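Diltness key-lock metal lockers, after eight months of daily use

Posted May 2024

Rating: 3 out of 5

I don't trust product pages for lockers. They all show the same empty gray box with one folded towel in it, and they all say "heavy duty." So before I get into the Diltness ones I should say that I went in expecting to be annoyed, and I've been less annoyed than I thought, which is as warm as this review gets.

We bought them for a shared workshop space in Selbridge. It's a big open room with a metal ceiling, a high window on one side and a balcony at the other end. People come in with coats, lunch, chargers and shoes, and for a long time all of it lived on the floor or on whatever desk was closest. We wanted doors that shut. We paid $1,610 for the whole run from Arruda, delivery included, assembly not. Mindar had something close for less money, but the doors on the one I tried in their showroom rattled when I knocked on them and the salesperson told me that was normal for the thickness. Maybe it is. I still didn't want it.

Delivery and putting them together

Arruda gave us a morning window and came in the afternoon. The cartons were fine apart from one crushed corner. A single unit in its box weighs 61 pounds according to the label, and I believe it. Two people can move one. One person can drag one and regret it.

The instructions are a folded sheet with small drawings and no words. Most of it is easy enough to follow. The step where you join one unit to the next is drawn from the back, without saying so, and we bolted the first pair together the wrong way around and had to undo it. Hardware was all there, plus two spare washers. The back panels are the weak part. They flex while you're lining up the holes and the edges are not finished as well as the fronts, so wear gloves. Once everything is bolted up the flex goes away, mostly.

Leveling took longer than building. There are feet you can turn from below, which means you get to do it lying down, and if the floor isn't flat you'll be down there for a while. If you skip it the doors don't meet their frames evenly and the locks get stiff. We skipped it the first time.

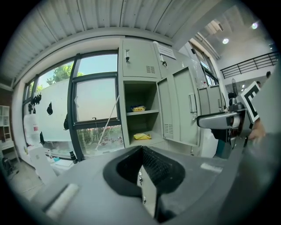 The lockers by the window, one lower compartment open with a snack bag on the shelf and another on the bottom.

The color

Sold as gray. It's gray with some green in it. On my screen at home it looked like a plain office gray, and in daylight next to a white wall it has that pale hospital tint. I've stopped noticing. Other people here like it and have said so more than once. If you need it to match something you already own, ask for a paint sample first. Arruda will send one if you push.

Doors and handles

The doors are better than I expected. They swing wide, the hinges haven't sagged, and a door left open stays about where you put it. The vertical handles are easy to grab with your hands full. They do stick out, though, and so does a door left open in a walkway, so think about which way yours will swing before you decide on the order of the units. You can't flip them afterward. I asked.

The metal is thin enough to dent if you try. Ours has a shallow dent low down on the side from a cart. You have to crouch to see it. The paint didn't chip, and I'll give them credit for that.

Noise: yes. Metal doors in a room with a metal ceiling are going to be loud, and these are. There are little rubber bumpers inside the frame and they help when you close the door gently, and people don't close doors gently. We added felt dots from the hardware store, which cost next to nothing and did more than the bumpers.

Locks

This is where I take off most of a point. The key locks are small, and they feel it. They work. They have worked every day so far. But the key is light and easy to bend, the number is stamped so faintly that I copied all of them onto tags with a marker, and you get two keys per lock with no master. For a shared space, no master key is a real problem. When somebody goes home with both keys in a jacket, that compartment is shut until they come back. Diltness does sell replacement locks with a master, as a separate order, and the price made me laugh. I would call these good enough to keep your stuff from wandering off. I wouldn't leave a laptop in one over a weekend and I've told people so.

Tape sticks well to the doors and comes off without taking paint, for anybody who labels things. Magnets hold too.

Inside

Each compartment has a shelf, and the shelf is the best thing about the design. Lunch and small items go up top, shoes or a bag go underneath, and you can see everything without digging. A bulky backpack fits if it isn't stuffed full. A winter coat fits if you don't care how it looks later. The shelf has a bit of a lip at the back, so things don't fall behind it, but there's nothing at the front to stop a bag of chips from sliding out when you yank the door.

The slotted vents are real openings, and I'd been suspicious of that after seeing lockers where the slots were basically decoration. Damp shoes dry out in there overnight, slowly. The flip side is that dust gets in, and so does the smell of whatever the next person is keeping. Wipe them out every few weeks. We put that on a rota and you can guess how it goes.

Where you put them matters

I'd have placed ours differently if I were starting over. They stand near the big window, and the daylight is nice, but August was a lesson. The metal warms up when the sun is on it and anything with chocolate in it has to go somewhere else. The white panel at the window takes the edge off the glare on that side. It doesn't do a thing for the heat that I can tell.

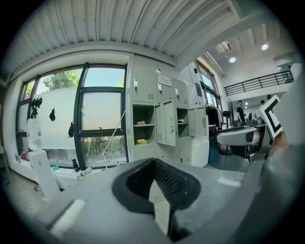
Window side of the room, white panel with its black decals, trees outside.

The other thing about that spot is the desk under the window. I had this idea that once we had lockers, the desk would stay clear. It doesn't. Bottles and small stuff still pile up there, and no locker is going to fix that. If the product page promises you a "clutter-free workplace," and this one does, take it as a wish. What the lockers did fix was the coats and bags on the floor, which was the part people were tripping over, so I'm counting it.

I would leave more room between lockers and window than we did. Opening a door and reaching past it at the same time as somebody wants to get to the desk is a shuffle every single time.

Customer service

I contacted Arruda about one lock that was stiff out of the box. They answered in two days and sent a new one without asking for photos. I contacted Diltness directly about the missing master key and got a form reply with a link to the page I'd already read.

Would I buy them again?

Probably, at a discount, and with different locks in the budget from day one. Compared with the Mindar ones I think the extra money goes into the doors, where you notice it, and was saved on the backs and the locks, where you notice it later. If it's for one person in a garage, you don't need anything this big. For a group that mostly trusts each other and wants somewhere to put lunch and shoes, they do the job.

Update: a second lock has started to stick. A little graphite took care of it for now. I'm leaving the rating at three.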